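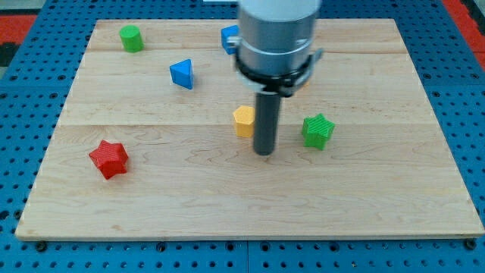

4. Setting up a block-pushing task in Skesska

This section covers the software side of a tabletop pushing task: registering the board, checking the block detector, setting the pusher height and running the first plan. It assumes the arm is already powered, homed and connected to the Drakos controller as described in section 3. Allow an hour the first time through.

The example task uses small plastic blocks in simple shapes, such as a cylinder, a cube or a star, on a flat wooden board bolted to a perforated table. The arm carries a straight, round-ended pushing tool. Other layouts work too, but the default settings in the push_basic profile were made for this one.

4.1 Before you start

You need:
Skesska 2.3 or later on the planning computer
Fesov perception package, same major version as Skesska
Operator rights on the Drakos controller
A finished camera calibration (section 3.6)

CAUTION: Keep the enabling switch in your hand during every step that moves the arm. The planner knows only the objects in its scene file. It will not stop for a hand, a cable or a tool left on the board.

4.2 Register the board

Skesska treats the top of the board as a flat work plane. All block positions are stored relative to this plane, so any error here carries through to everything else.

1. Open Skesska and choose Scene > New from profile > push_basic.

2. In the Frames panel, select work_plane and click Teach.

3. Jog the tool to a point near one corner of the board. Stay clear of the bolt heads along the edge. Lower the tool in the smallest jog step until a sheet of printer paper drags under the tip.

4. Click Store point.

5. Repeat for two more corners. The three points must not lie close to one line, or Skesska rejects them with error 223 (plane poorly defined).

6. Click Solve. Check the tilt value shown below the button. If it is above 0.5 degrees, look for a loose bolt or something caught under the board, then teach the points again.

7. Click Draw limits and mark the area the tool may enter. Leave a margin on all four sides. The drawn limits are for the tip of the tool, and the software adds the tool radius by itself.

Note: If you unbolt the board for any reason, repeat this whole procedure, even if it goes back in the same holes.

4.3 Check the block detector

The Fesov detector looks for color first and shape second. Two blocks of the same color are told apart by their outlines, and two of the same shape by color. A set that has both a green cylinder and a green star, for instance, is fine. Two identical blocks can be used, but their names may swap between frames.

1. Place the blocks on the board with clear space between them. A finger width is enough.

2. Move the arm to the pose named look. This takes it out of the camera view as far as the mount allows.

3. In the Perception panel, click Detect once. Each block should get an outline and a name such as yellow_hexagon or red_star.

4. Compare the outlines with the blocks. If an outline is shifted the same way on every block, the camera calibration is off. If only one is wrong, continue with step 5.

5. Select the wrong block in the list and click Sample color. Click on its top face in the picture, away from any glare.

6. Click Detect 200. The detector runs that many times and lists the misses for each block. A block that is missed more than twice needs better light or a new color sample.

7. Save the result with the scene.

Note: Printed blocks with a ridged surface can show bright stripes under a hard lamp. This mostly affects yellow. Moving the lamp to one side works better than changing the camera exposure, and you do not have to recalibrate afterwards.

Note: When the arm hides part of a block, the detector keeps the last full outline and marks the block as held. A held block is left out of new plans until it is seen again. If you want the planner to use it anyway, set use_held to yes in the scene file. We leave this off.

4.4 Set the pusher height

The tip must travel low enough to meet the side of a block and high enough to clear the board everywhere inside the limits.

1. Open Tool > Pusher and check that the tool length matches the one fitted. The default is for the long cylindrical tool.

2. Set travel_height to at least twice the height of the tallest block. The arm uses this height when it moves from one block to the next.

3. Set push_height to 3 mm.

4. Click Trace limits with the speed at 10 percent. The arm follows the edge of the allowed area at push height. Watch the gap under the tip all the way around.

5. If the gap closes at any point, release the enabling switch, raise the arm by jogging, and go back to 4.2. Do not make up for a tilted plane by raising push_height.

CAUTION: Remove all blocks that lie on the limit line before you start the trace. Collision checks against blocks are turned off during this step.

4.5 Run the first plan

1. Put the blocks back and run Detect once.

2. In the Task panel, choose a block and click a target on an empty part of the board. For a first run, pick a short, straight path with no other block in the way.

3. Click Plan. The path appears as a blue line with a small circle at each contact point.

4. Click Preview and watch the full motion on screen.

5. Set the speed to 10 percent, press the enabling switch and click Run.

6. After the push, the arm returns to look and the detector runs again. The distance from the target is shown in the log. The default tolerance is 5 mm.

The planner stops searching after 4,000 steps and reports NO PATH. This usually means that the target is too close to a limit, so the tool has no room to get behind the block. Move the target inward or push the block in two stages – first away from the edge, then to the target. Raising the step limit seldom helps.

Star shapes turn as they are pushed, more than cubes do. If the final angle matters, set match_angle to yes and expect several short corrections at the end of the run.

4.6 Log files

Each run writes one folder under logs/push, with the scene file, the plan and the detector results. The log keeps 1,499 runs and then overwrites the oldest. Copy anything you want to keep to another drive.

If you send a problem report to Dirance support, attach the whole folder and state the Skesska and Fesov versions. Reports on planning go to Theano Panagiotou, and reports on perception to Pantelis Vlachopoulos.

Section last revised 19 August 2018.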